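About Us

Welcome, and thank you for wandering over to this page. Most people come to us by way of a fossil they found in a creek bed, or a school trip, or a cousin who won't stop talking about mammoths, and we're glad of every one of them.

Grenska is a small fossil preparation workshop and teaching center. We clean, repair, mold and cast the bones of animals that lived long before us, mostly mammals from the last ice age, and we teach anyone who would like to learn how it's done. Our customers are museums, colleges, county parks and quite a few families with a strange heavy lump in the garage.

How we started

Wanpen Thongdee opened the workshop in a rented bay behind a tile store, with one air scribe, one good microscope and a mastodon jaw that a farmer had been using to hold a gate open. The jaw took her all winter. When it was finished, in February, she invited the farmer and his family to come and see it, and they brought neighbors, and the neighbors brought questions, and by the end of the evening she had promised to run a class. That class is still going (the farmer's granddaughter has taken it twice!) and the jaw still sits by the front door, where you are welcome to touch it as long as you're gentle with the back molar.

We moved to our present building when the tile store needed its bay back. It used to be a dairy, so the floors slope toward drains, and anything round will roll away from you if you set it down. We've come to like that, or at least we've learned to keep sandbags handy.

There are 11 of us on staff now. Some came from museum work, one from dentistry, one from boat building, and a couple simply took a class and kept turning up.

What we do all day

Preparation is slow work. A fossil usually reaches us in a plaster jacket, still wrapped in the dirt or rock it was found in, and we open it from the top and work down a little at a time. Soft silt comes away with brushes and wooden picks. Hard rock needs the air scribe and a lot of patience. As the bone comes clear we run thin glue into the cracks, wait, and then go on again. A bison skull might keep one person busy for a whole season, and a tray of vole teeth can take nearly as long.

We also make casts. Once a bone is clean and sound we can build a rubber mold around it and pour copies in resin, which we paint by hand to match the original. Schools like them very much, and so do researchers who would otherwise have to travel a long way to measure a toe bone. Our cast library has grown to more than 2,000 pieces, and most of them can be borrowed by mail.
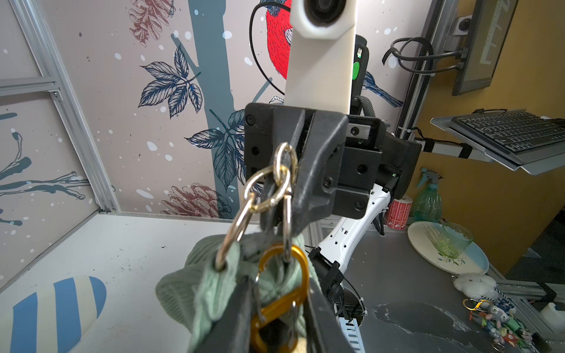 Wanpen was told by one visiting teacher that a cast horse ankle had done more for her sixth graders than the whole chapter on evolution, and that they had argued over it straight through lunch. Could we please, she asked, send a second one, and maybe a camel to go with it? We did, and we've paired the two in our school boxes ever since.

Classes and open days

Our evening course, called Nomer, is for complete beginners and runs over several weeks. You'll learn to open a jacket, use a scribe without hurting yourself or the fossil, choose a glue, and write notes that a stranger could follow years later. We keep each group small so that everyone gets a bench and a lamp. You don't need any background in science, though you do need closed shoes, and it helps if you enjoy sitting still.

Phetsri is our program for schools. It began with a single box of casts and now reaches 47 classrooms, some of them a good long drive from here. The boxes go out with a teacher's guide, a set of calipers and a mystery bone with no label on it. We do have the answer and will send it if you ask - but only to grown-ups.

On open days we clear the front benches and let people watch, and you're welcome to bring in your own finds. We can often tell you whether you have a bone or a rock, and quite often which bone it is. We don't buy or sell fossils, and we won't put a price on one.

How we think about our work

A fossil can only be dug up once, and whatever is lost during cleaning is lost for good. So we write everything down, we use glues that can be dissolved again later, and we keep the dirt. Yes, the dirt! It gets washed through fine screens, and some of our favorite little animals, shrews and frogs and a very fine pocket gopher, have come out of buckets that other people might have tipped down the hill.

We also try to be plain about what is bone and what is our own filling. If we've rebuilt a missing rib, we color it slightly lighter than the real ones, so that anyone standing close can tell.

The screens, trays and storage racks we rely on are made by Iltach, a family shop two doors down from us, and we're grateful to them for putting up with so many odd sizes.

Come and see us

The workshop is open to visitors on weekday afternoons, and our next open day is October 24, 2026. Parking is along the side of the old dairy. Please ring the bell and then give us a minute, as whoever is nearest the door probably has glue on both hands.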